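Gramari Home Tasks head-mounted recording kit
Sold and supported by Luletti
Page updated 2025-07-14

If you have ever tried to teach a robot to do housework, you will know that the arm is often the easy part. You can buy an arm, bolt it down and have it waving by lunchtime. What you can't buy so easily is a good long record of how people go about the ordinary jobs - wiping, folding, putting away, all the small things we do without thinking. The Gramari kit was put together for teams that need that kind of record and would like to make it themselves, in real rooms, with real people who have better things to do than fiddle with cables.

We have been selling it since last September, and we have had so many kind and useful letters about it that we thought this page deserved a proper rewrite.

What you get

The kit comes in one padded case. Inside are the head-mounted camera, a soft headband with two spare pads, a recorder that clips to a belt or slips into a back pocket, a charger, and a printed book of household tasks. The camera and headband together weigh around 300 grams, and most people tell us they stop noticing them after the first few minutes. The band opens at the back, so it goes on over long hair or glasses without much trouble.

The task book is the part we are proudest of. Jouko Huttunen wrote the first version over one long winter and has been adding to it ever since. It is sorted by room and then by the kind of movement involved, so the hallway section starts with doors and handles and goes on to switches, wall plates and the bits of wall in between, where a wipe has to be firm enough to do some good and light enough not to turn on the lights or dim them. Each task is written as one or two plain sentences. The wearer reads it, does it in whatever way comes naturally, and moves on.
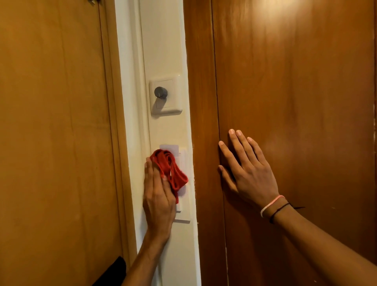 We are often asked whether people should be told exactly how to hold the cloth or where to put the other hand. Our advice is to leave them alone! A free hand is nearly always doing something worth learning from, whether it is bracing, holding a door still or just keeping the wearer steady, and if you script it you will lose all that. Jouko did try a stricter set of instructions early on, and the recordings came out so stiff that he threw the whole chapter away and began again.

Recording and files

One button starts a recording and the same button ends it. A short buzz tells the wearer that it is running. The battery lasts 6 hours of ordinary stop-and-start use, and the recorder holds 1000 clips of typical length before you need to empty it. Copying is done over a plain cable to a laptop. The software that comes with the kit lets you trim clips, match them to the task numbers in the book, and blur faces or anything with a name on it before the files go any further. Please do take that last step seriously if you are recording in somebody's home.

The files open in the usual training tools, and there is a small converter for teams using the Ruotsalainen arm controller. If you work with something else, write to us first. We may already have a converter half finished on a shelf somewhere.

Fit and comfort

The standard band suits most adults. For smaller heads we suggest the Bandier band, sold separately, which has a narrower pad and a softer closure. Aim the camera a little lower than feels right, so that the hands stay in view when the wearer is working at chest height. Low jobs such as baseboards and bottom drawers need the camera tipped back up a notch, and there are click stops on the mount so you can find the same angle again tomorrow.

Pads can be washed by hand in lukewarm water. Let them dry flat, away from the radiator - the foam curls if you hurry it.

Ordering

Kits are built to order and leave our workshop 11 working days after payment. The price includes the printed task book and a year of updates to it, plus an hour on the phone with Jouko once your kit has arrived, which you are welcome to split into two shorter calls. Spare pads, chargers and extra copies of the book are listed on the accessories page. For more than one kit, or to borrow one before you decide, send a note through the contact form and tell us a little about the rooms and the jobs you have in mind.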